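Sprechnotizen: Flusskreuzfahrten ab Lusberg, der Neustart nach der Pause

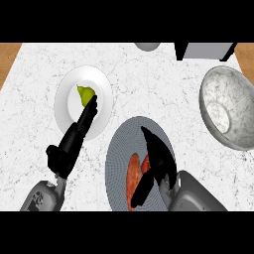 Folie 1: Arbeitsplatte aus weißem Marmor, grau und schwarz geädert (Computergrafik)

Erst einmal ankommen lassen, Wasser trinken, die Leute in den hinteren Reihen begrüßen. Dann:

Schön, dass Sie da sind, und schön, dass so viele von Ihnen schon zum zweiten oder dritten Mal bei uns sitzen! Ich habe mir fest vorgenommen, mich heute kürzer zu fassen als beim letzten Mal (Pause, hier wird vermutlich gelacht).

Zum Programm. Ab August fahren wir wieder, und zwar von Lusberg aus flussabwärts bis Plevska, mit einem Halt in Ketura. Die Anlegestelle in Lusberg war ja lange gesperrt, viele von Ihnen mussten umbuchen, und ich möchte mich an dieser Stelle ganz herzlich für Ihre Geduld bedanken. Das ist nicht selbstverständlich gewesen, ich weiß das von den Telefonaten.

Zum Schiff. Wir fahren mit der Niazi. Auf der Niazi ist Platz für 200 Gäste, wir nehmen in der ersten Saison aber weniger mit, damit beim Frühstück niemand auf einen Tisch warten muss und wir alle wieder in den Rhythmus finden. 20 Kabinen sind für Alleinreisende reserviert, ohne Zuschlag. Langsam sprechen, danach wird immer gefragt!

Zu Ketura. Wer den Ort noch nicht kennt: eine kleine Altstadt am Hang, sehr viele Treppen, oben ein Café mit Blick über die Flussschleife. Das Schiff liegt dort über Nacht, Sie können also in aller Ruhe an Land essen und hinterher am Ufer zurückspazieren. Für alle, denen die Treppen zu viel sind, fährt ein Kleinbus. Bitte bei der Buchung gleich mit angeben, dann halten wir einen Platz frei.

(Falls noch Zeit ist, die Geschichte vom Nebelmorgen vor Plevska erzählen. Falls nicht, weglassen und zu den Preisen.)

Zu den Preisen. Die Anzahlung beträgt 300 Euro pro Person, der Rest wird erst vor der Abreise fällig. Wer schon einen Gutschein aus der abgesagten Saison hat, kann ihn voll anrechnen lassen, auch auf die Landausflüge. Umbuchen auf einen anderen Termin geht kostenlos bis 48 Stunden vor dem Ablegen. Bitte einmal wiederholen, die Frist wird gern überhört.

Und weil es beim letzten Mal durcheinanderging: Die Koffer werden am Anleger abgegeben, das Handgepäck nehmen Sie bitte selbst mit an Bord, vor allem die Medikamente.

Dann Fragen aus dem Publikum. Die Kataloge liegen am Ausgang, die Bestellkarten für das Herbstprogramm stecken hinten drin.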